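**Asunto:** Re: [taller-robots] ¿Alguien fue a la jornada de Sanent?

¡Yo fui, y vuelvo encantado! Contesto entre líneas.

> Hola, lista:
> Vi el aviso de la jornada de puertas abiertas de Sanent y al final no pude acercarme. ¿Llegaron a enseñar los dos brazos trabajando juntos o fue todo charla y diapositivas?

Charla hubo poca, por suerte. Una presentación de 26 minutos y después directos al laboratorio. El ejercicio que más me gustó fue el del zapatero: dos brazos, una baldita de madera y dos pares de chanclas, unas verde azulado y otras grises. Os dejo cuatro fotos.
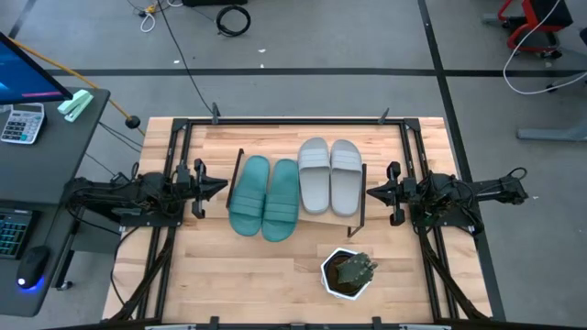
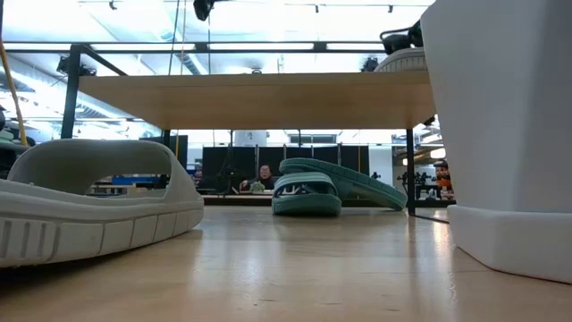
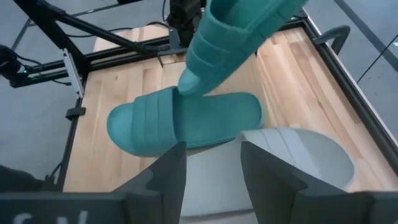
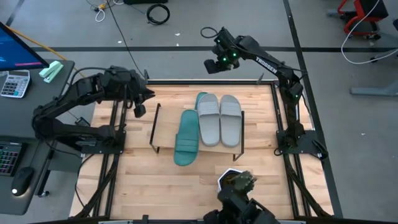
**Categoría: Manipulación / Demos y visitas**

Parece una tontería de tarea y tiene muchísima miga. Las chanclas son blandas, la tira cede cuando la pinza aprieta, y encima hay que dejarlas emparejadas y mirando hacia el mismo lado. Nos contaron que llevan 700 repeticiones grabadas con este montaje y que quieren seguir cambiando las posiciones de partida (la primera foto, con un par hacia cada lado, da una idea del lío).

> ¿Sabes si usan Proner para la parte de control?

Lo pregunté. Proner lo tuvieron hasta enero y ahora están con Dikura, que les va mejor con las cámaras de las pinzas. La tercera foto es justo esa vista, con los dedos en primer plano: ¡yo me habría quedado la tarde entera mirando ese monitor!

> ¿Y merece la pena el viaje?

Para mí, sí. Son 45 minutos desde Herath y la entrada es libre, aunque hay que apuntarse. Éramos 70 personas repartidas en grupos y aun así pude preguntar todo lo que quise. Llevad calzado cómodo, que se está de pie todo el rato.

Si alguien se anima a la próxima, que lo diga por aquí y compartimos coche. Tengo también apuntes de la presentación, los paso a limpio y los subo al archivo de la lista.

Un saludo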